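About Terkis

Terkis is a small robotics workshop in the Gretent building on Osei Street. We teach robot arms to handle the kinds of things people handle every day: cloth, ribbons, straps, hangers, anything that bends or slips. Most of us came from sewing, shop fitting or electronics before we ever touched a robot, and it shows in the jobs we pick!

We work mainly with hand-held grippers. A person holds one in each hand and does the task, and the movements are recorded so a robot can learn from them later. It's slower than doing the job with your fingers (quite a bit slower on your first day), but people get the feel of it and then don't want to stop.

What you'll see on a visit

Our open days are built around one table and one job, and lately the job has been accessories on a display rack. Bow ties are a wonderful challenge. They have stiff parts and floppy parts, and the strap goes wherever it likes, so you have to think about where to grab before you close the jaws.

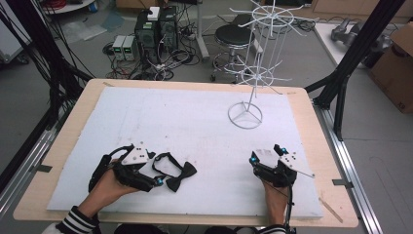 A black bow tie, two grippers and the white wire rack.

Visitors usually start by watching, and then take a turn themselves. We've had retired tailors, high school classes and a whole family who argued very cheerfully about the best angle. Come with questions, because we love them, and the odd ones often send us back to the bench to try something new.

The grippers themselves are worth a close look too. The fingers carry dark pads with a fuzzy, felt-like surface on the inside, and there are teal parts in the joints behind them. Our neighbors at Deltard, who share the second floor with us, lend us tools and a very good coffee maker, and they come along to most of the open days. 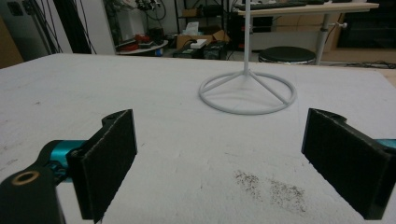

Come and see us

Our next open day is March 25, 2020. Doors open in the afternoon and we run 2 sessions, with room for 15 people in each. It's free, but please book a place by phone at extension 1554 so we know how many chairs to put out. Kids are welcome with an adult.

If you can't make that one, we'll be holding another in October. School groups can also ask for a morning of their own, and we're happy to plan the task around what the class is studying.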